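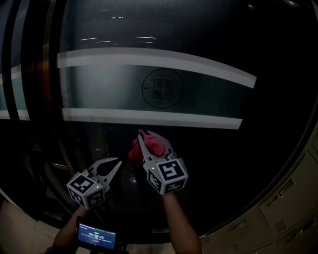 What is the least you need to clean glass without streaks? Warm water, a drop of dish soap, a squeegee with a decent rubber edge and a dry cotton cloth, and for most household windows that is the whole kit.

Kitchen and Workshop > Cleaning > Glass and Mirrors

Monday, August 31, 2020
By Sisodia

I have a shelf in the garage that my family calls the museum. It holds every glass product I have bought on the strength of a label, and most of the bottles are still two-thirds full. Foams, wipes, vinegar blends, a "nano" spray that smelled like a swimming pool. I have tried them all on the same kitchen window, which gets grease from the stove on one side and sprinkler spots on the other, and I can't say any of them did a job that soap and water wouldn't do.

So what follows is mostly me doubting things. If you have a method that works for you, keep it.

Newspaper

Everybody's grandmother swore by newspaper, and mine did too. I suspect it worked better when there was something different in the ink, or when the paper was heavier. What I get now is gray fingers and a gray smudge along the white window trim that takes longer to remove than the dirt did. An old T-shirt that has been washed many times does the same work. Cut off the seams and any printing. Don't use fabric softener on cleaning cloths, ever. It leaves a film, and then people blame the glass.

Vinegar

Vinegar is good on mineral spots. It is not much good on grease, and I wish people would stop recommending it for the window over the stove. For sprinkler spots, wet a rag with plain white vinegar, lay it flat against the glass, leave it for 3 minutes and wipe. Old spots may want a second round. Very old ones may be etched into the glass, in which case no liquid from any store is going to take them off, whatever the bottle says. Keep vinegar away from marble and limestone sills.

Tinted, frosted and filmed glass

Find out what you have before you scrub. If the tint or the frosting is a film stuck to the surface, a razor blade or a green scrubbing pad will ruin it in one pass. Run a fingernail near the corner of the pane. A film usually stops just short of the edge and you can feel the step. Use soapy water and a soft cloth on film, go gently near the cut edges, and don't let water sit along them. I would skip ammonia completely. Some film makers say their product can take it, and maybe it can, but you are saving nothing by finding out.

Frosting that is part of the glass itself is tougher, but it grabs oil from your hands. Wipe the whole frosted area in one go. Clean one fingerprint in the middle and you will have a clean patch that looks worse than the fingerprint.

Dark glass gets its own complaint from me. It shows lint. Whatever cloth you finish with, shake it outdoors first.

The squeegee

Most of the money you spend should go here, and even so it isn't much. I use a 14-inch one from Plevent for the big panes. The handle is nothing special. What matters is the rubber, which needs to be straight and free of nicks. When it starts leaving a line, pull the strip out and flip it, and you get a second edge for free. I don't believe the claims about "lifetime" blades. Mine has been through several.

Wet the glass properly. People are stingy with the water and then drag a dry blade across it and wonder about the noise. Start at the top corner, pull across, wipe the blade on a cloth, overlap the next pull by an inch or two. Run a dry cloth around the edges at the end. If you get a streak, leave it alone for a minute, then touch it with the dry cloth. Going back in with the wet one starts the whole business over.

Two people will tell you that you must go up and down on one side and side to side on the other, so you can tell which side the streaks are on. This one I grudgingly accept.

How much soap

Less than you think. One small squirt in half a bucket. If there are suds standing on the sill when you finish, you used too much. My Plinden bucket came with a measuring line and a card telling me to buy their concentrate – I used the line and threw out the card.

Sunny days

The advice is never to wash windows in the sun. Fair enough in August, when the soap dries before you can reach it. The rest of the year I wash them when I have time. Start on the shady side of the house and move around if you can.

Water-repellent coatings

I put one on the bathroom window and the shower door, a Curadia kit that cost me $22. For the first few weeks the water beaded nicely. After that the shower door looked the way it had always looked, with the same haze near the bottom. The kit said to reapply. A cheap squeegee hung on a hook in the shower has done more, provided somebody picks it up.

Screens and tracks

Do these before the glass. Vacuum the tracks dry, with the narrow nozzle, and go over the corners with an old toothbrush. If you wet them first you get mud. Screens can be laid flat on the grass and rinsed with the hose on a soft setting, then stood against a wall until they are dry. Mark each one with pencil on the inside edge so it goes back in the right window. I didn't mark mine last summer and there is still one in the back bedroom that rattles.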